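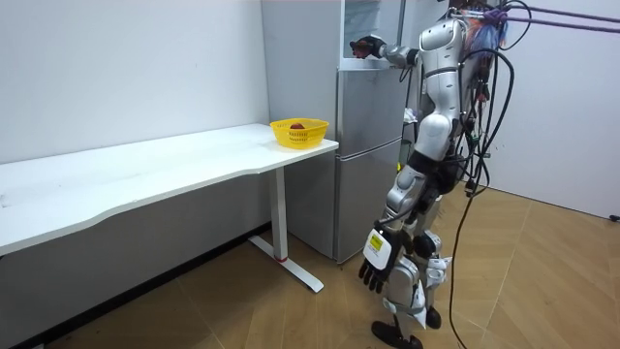
Bottle service is sold as a better night out, and our project set out to check what a table at a club in Wostbridge gets you for the money. We picked two venues, Kustorcombe and Skukance, because both publish a table menu and both claim their tables come at "insider rates." The cheapest table at Kustorcombe has a minimum spend of $1000 before tax and tip. For that you get vodka, mixers, ice and a place to sit. The drinks part is easy to match at home: a plain silver refrigerator pushed up against the back wall of a small room keeps mixers cold too, and it has no minimum spend. So whatever the customer is paying for, it has to be the seat, the line you skip, or the view.

What we did

We collected 238 online reviews that mentioned a table or a host, and sorted them by what the writer praised or complained about. We also requested quotes from Moser, a booking service that says it can beat the door price at either club. We asked for the same group size and the same Saturday each time.

What we found

Moser did not beat the door price. Its first quote for Skukance was lower, but the final bill we were sent added a service charge, a venue fee and a "host gratuity" that had not been mentioned in the first email. The total came to $3740 for a table beside the restroom hallway. When we called the club, we were offered a table in the same section for less.

Reviews were hard to trust. Many of the five-star ones thanked a host and said almost nothing about the club. The complaints had more detail, mostly about being moved to a worse table after midnight or waiting outside in a line that the booking was supposed to skip.

Limits

People who had an average night probably don't write reviews. We never bought a table, so we can't say how often the fees get dropped if you argue at the door. One classmate thinks they usually do. We found no evidence either way, and Moser did not answer our second email.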